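Back at the bun task this month, with the Surular policy. My question is still small: does it help if the arm stops shortly above the pot before it closes the fingers?

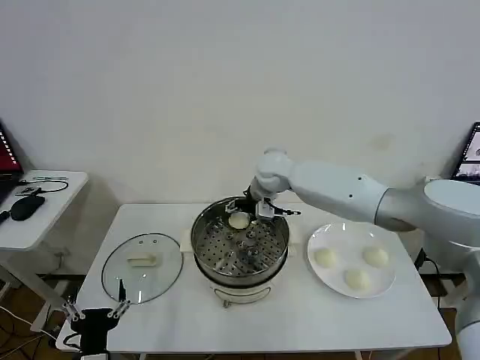 With the stop I got 57 good grasps from 76 tries. I had hoped for more. 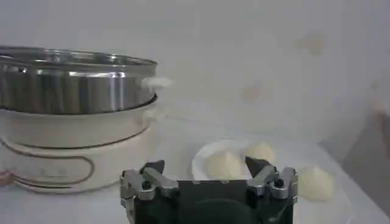 Placing is harder to score. The Thygesen rule only asks whether the bun touches the plate – so one hanging partly over the rim counts the same as one well inside, and one on the bare table counts as zero. I will try a score with 4 steps in September.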